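読了時間:約5分
シェア 30 コメント 10

プレスリリース
Mamier、小さな樹脂部品をつかむ「お手本データ」の収集を11月から本格スタートします

こんにちは、Mamierで広報を担当しているOanh Khươngです。いつもはもう少しかしこまった文章でお知らせを出しているのですが、今回は私自身もデータ集めに参加してしまったので、このまま自分の言葉で書かせてください!

まずはお知らせの本題から。Mamierは11月より、Stasusstead拠点の2階で、ロボットの学習に使う操作データの収集を始めます。プロジェクト名は「Majumder」です。コネクタの外装のような、小さくて軽い樹脂部品をつかみ、持ち上げ、向きを変えて置く。この一連の動きを人がロボットを操って実演し、それを1件ずつ記録していきます。最初の目標は960件。部品の供給と、集めたデータで学習させたモデルの評価は、組立機器メーカーのFlindmontにお願いしています。

「960件って多いの? 少ないの?」と社内でもよく聞かれます。収集チームのリーダー、Kasun Wickramasingheに聞いたら「中身による」とのことでした(そっけない!)。同じ部品を同じ場所から同じように拾うだけなら、100件も集めれば動きはほとんど覚えてしまうそうです。ところが部品が少し傾いていたり、立っていたり、下に敷いているものが変わったりすると、急にうまくいかなくなる。だから今回は部品の向きと置き場所を毎回変えて、変えた条件も全部メモに残しながら進めます。

で、私も試しに操作させてもらったんです。手元のレバーを握るとロボットの指が閉じる、という仕組みで、説明を聞いたときは「これならゲームみたいなものかな」と思っていました。全然違いました。画面には手先に付けたカメラの映像しか出ないので、奥行きがわからないんですよね。指の間に部品が入ったつもりで閉じると、まだ手前だったり、片方の指だけが先に当たって部品がころんと倒れたり。30件やって、合格をもらえたのは10件でした。隣で見ていたSajib Biswasは涼しい顔で次々と成功させていくので、ちょっと悔しかったです。

そのSajibに教わったコツをひとつ。影を見るんだそうです。部品や指の影が背景にどう落ちているかで、どのくらい近づいたかがだいたい読める、と。言われてから映像を見直すと、たしかに影の濃さがじわっと変わるんですよ。それ以来、私は部品よりも影ばかり見ています。

もうひとつ、記録の残し方についても書いておきます。失敗した操作も消しません。つかみ損ねた回には「失敗」の印を付けて、成功した回とは別に保管します。Kasunいわく、やり直してつかめた回がいちばんありがたいのだとか。人がどう立て直したかがそのまま残るからです。というわけで、私の20件の不合格もちゃんと棚に並んでいます(恥ずかしいので名前は伏せてもらいました。ここで書いてしまいましたが)。

Flindmontで評価を担当するEverett Castellanosさんからは、こんなコメントをいただいています。

「半透明の部品は、うちの検査でもずっと悩みの種でした。光の当たり方で輪郭がぼやけて、機械の目には形がつかみにくい。人が迷いながら操作した記録がまとまって手に入るのは初めてなので、楽しみにしています」

白い部品や半透明の部品を最初の対象に選んだのも、Everettさんのチームからの希望でした。金属部品や色付きの部品は次の段階で加える予定です。時期はまだ決まっていません。決まったらまたお知らせしますね。

データの扱いについてもよく質問をいただくので、まとめておきます。記録するのは手先のカメラ映像、指の開き具合、アームの各関節の角度、それから操作の開始と終了の時刻です。操作者の顔や声は録りません。収集したデータはMamierとFlindmontの2社で使い、いまのところ外部への公開は予定していません。ただ、研究目的で使いたいというご相談はすでに何件か届いていて、社内で検討中です。ご興味のある方は、用途を書いて広報までご連絡ください。

あわせて、Stasusstead拠点で操作を担当してくださる方を募集します。ロボットの経験は不要です。午前の部は9時から、午後の部は13時半から。最初の数日は練習だけで、練習中の記録は本番の件数に入れません。教えるのはEmiliano Huertaで、説明がとてもゆっくりなので、機械が苦手な方も安心してください(私が保証します)。細かい作業が好きな方、編み物や模型づくりが趣味の方は向いていると思います。左利きの方も歓迎で、レバーは左右どちらにも付け替えられます。

見学も受け付けています。操作席の後ろから実際の収集を見ていただけますし、時間に余裕があればレバーも握ってもらえます。私みたいに悔しい思いをして帰る方が増えたら、仲間ができてうれしいです!

お問い合わせ
Mamier 広報 Oanh Khương
取材、見学、操作担当への応募は、件名に「Majumder」と入れてメールをお送りください。
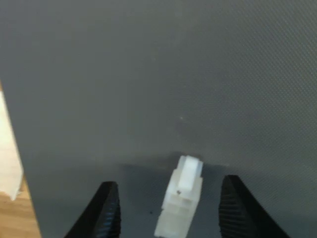
「Majumder」の作業から。開いた2本の指の間に、半透明の白い樹脂部品。(提供:Mamier)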